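Kollthorpe Park Users Board > General > Reward for the sign thefts

trailmutt
So the park put up a reward of $800 for whoever took the trail signs in October. That's more than they spent on the restrooms. Has anyone heard if they have a suspect, or are we all just supposed to look at each other funny in the parking lot?

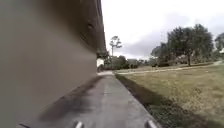 Re: Reward for the sign thefts
Skorno_Steve
They don't have one. Ranger Lindsay (Elspeth, the one who runs the tip line) told me they'd had roughly 80 calls, and most of them were people reporting their neighbors for other things.

Re: Reward for the sign thefts
pinecone_302
I called. I said I saw a pickup by the MacLeish gate at 5 a.m. with its lights off. The man on the phone asked if I'd gotten the plate. At 5 a.m. With its lights off. 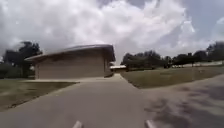

Anyway, he was polite and gave me a case number, and I haven't heard a word. I don't expect the money. I'd settle for the sign at the fork going back up, my sister-in-law has missed that turn twice.

Re: Reward for the sign thefts
mboros
I don't think rewards work for this kind of thing. Two signs got taken at Utora when I lived out there, they offered cash, and all they got was a stack of bad tips. Put the money into bolts.
– Máté Boros

Re: Reward for the sign thefts
trailmutt
Disagree. Somebody has those signs on a garage wall and somebody else has had a beer under them. $800 is a lot to keep quiet over.

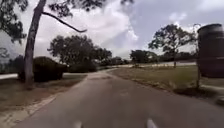

And bolts only help with the next ones. I want the old ones back. The Skorno Loop sign had the mileage wrong but I was fond of it.

Re: Reward for the sign thefts
Skorno_Steve
The mileage was wrong by a lot. I'm not saying I took it. I'm saying I understand.

Re: Reward for the sign thefts
pinecone_302
Steve, I have a case number and I'm not afraid to use it.

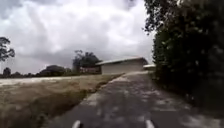

Paved path, Kollthorpe

Re: Reward for the sign thefts
mboros
Still bolts. The tip line is open until 6 if anyone wants to turn Steve in.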